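The phone on the white table

2021-10-26

So I finally did the thing I've been threatening to do since July and plugged in a landline. A real one, with a cord! My sister laughed for a solid minute when I told her, and then asked for the number, so who's laughing now.

Some background for anyone new around here. Cell service in our place is awful. It's all brick, and you can stand in one corner with two bars and lose the whole call by leaning over to scratch your ankle. I've missed calls from the dentist, the school, and one very patient man at Pawlak (our furniture repair place, they've had my chair for ages) who left me the same message over and over. Something had to give.

I looked at fancy cordless sets first. Then I remembered that every cordless phone I have ever owned ended up between couch cushions with a dead battery, beeping sadly. A corded phone can't wander off. It sits where you put it, and if you want to talk on it you have to come to it. I paid $14 for mine, used, from Cyprian Sikora, who was clearing out the old Rasard office and had a whole crate of them. He tried to give me two. I took one, and I've been a little sorry ever since.

The next question was where it should live. I tried the kitchen counter, but it was in the way of absolutely everything and got flour in the keys on day one. I tried the bookshelf, and then you're standing there with your nose against the spines, nowhere to write anything down. In the end it went on the square white table by the brick wall, the one I'd been using for mail and good intentions.

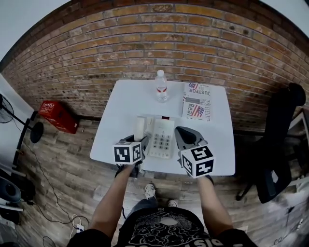
What I like about that table is that it's the right height for standing. You can lean on it during a long call, or drag a chair over if it's my aunt and you know you're in for the evening. I keep water there now because I talk too much and get hoarse, and the newspaper is handy for doodling on. I always doodle on the phone. I'd forgotten that! Boxes, mostly, and little staircases, and once a pretty decent duck. I never doodle when I'm on my cell because I'm usually walking in circles or unloading the dishwasher.

And the buttons! They're gray, twelve of them, and you have to press them like you mean it. I also had to learn some phone numbers again, which was humbling. I knew my parents' number and my own and that was the entire list. Now I've got a card with the important ones written on it in marker, and I'm trying to get one more into my head every week. My neighbor Czesław Domański says he still remembers the number of the bakery he worked at as a teenager. He recited it for me. I have no way of checking.

I did go a bit overboard with the cleaning, I'll admit. The phone was grubby when I got it (office grime, you know the kind, it lives in the grooves). I started with a barely damp cloth and dish soap, then cotton swabs between the keys, then a wooden toothpick for the stuff that wouldn't budge. The coiled cord took the longest. I held it stretched out with one hand and ran the cloth down it with the other, and then had to do it all over again because the inside of the coils was worse than the outside. I had a spray bottle of Clirkeo under the sink and was tempted, but I've had plastic go cloudy on me before, so I left it alone.

Still on my list: the cords. I've got a power strip on the floor and more black cable over there than I care to look at, and I keep meaning to run it all along the baseboard with clips. I bought a bag of 100 clips, so there's no excuse on the supply side. I also want a small tray or a shallow box for pens. There was a nice one from Vanon but it's too deep, you'd lose a pencil in it.

If anybody has a good way of getting the kinks out of an old phone cord, please leave it in the comments. I've tried letting the handset dangle and spin. It helped for maybe a day.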